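# Vidmont to Replace Street Lighting on Residential Roads

VIDMONT — The town of Vidmont will begin replacing the street lights on its residential roads in May, under a contract with lighting supplier Voltholm. The work covers 1,358 lights and will take place in stages, starting with the Azevedo neighborhood. 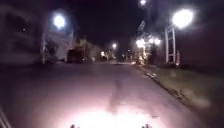

*A paved street after dark, with a raised curb along the right side.*

The old sodium lamps will be taken down and LED units put up in their place. Most of the existing poles will stay. Poles that fail inspection will be replaced at the same spot, and residents living next to one of these will get a letter before work starts.

"A lot of the calls we get are about lamps that go out, come back on and go out again," said Graça Antunes, director of public works for Vidmont. "We have been patching the same circuits for years. Parts for the older fixtures are hard to find now, and some crews have been taking pieces from one lamp to fix another."

The new lights will give off a warm white color. They will run at full level from dusk until 11 p.m., then drop to a lower level until 5 a.m. Lights at marked crosswalks, bus stops and the two school entrances in Azevedo will stay at full level all night.

The dimming schedule was changed after a public comment period last fall. The first plan had the lights dropping at 10 p.m. Several people who work late shifts at the Jesitz bottling plant asked for a later time, as the second shift lets out at 10:30 p.m. and many workers walk home.

"We moved it to 11 and the cost difference was small," Antunes said.

Each fixture will also have a shield on the house side to cut down on light shining into bedrooms. Residents who still have a problem after the new light is in can ask for a second, wider shield at no charge.

## What residents can expect

Crews will work between 8 a.m. and 4 p.m. A typical block takes one day. Parking will be closed on one side of the street during that time, and signs will go up at least 48 hours ahead. Driveways will stay open, though drivers may have to wait a few minutes while a bucket truck is moved.

Power to homes will not be affected. On some blocks the street lights may be off for one night between removal of the old lamp and connection of the new one.

"We try to finish a full circuit before the crew goes home," said Américo Marinho, project manager at Voltholm. "Where the underground cable is in poor shape, it can run into the next morning. We will tell the town the same afternoon if a block is going to be dark."

Trees will be trimmed where branches block a fixture. The town's parks division will handle this work ahead of the lighting crews. No trees are scheduled to be removed.

## Reporting a problem

Every pole will carry a new number tag at eye level. Residents reporting an outage should give the tag number and the street name. Reports can be made at the public works counter in town hall or through the service request page on the town website. The old pole numbers, painted in yellow, will no longer be used once a block is finished.

An information evening will be held at the Azevedo branch library at 6:30 p.m. in the week before work begins. The date will be posted at the library and at town hall. Sample fixtures will be on display, and Marinho and Antunes will take questions.

**Media contact:** Marcelle Millet, Communications Office, Town of Vidmont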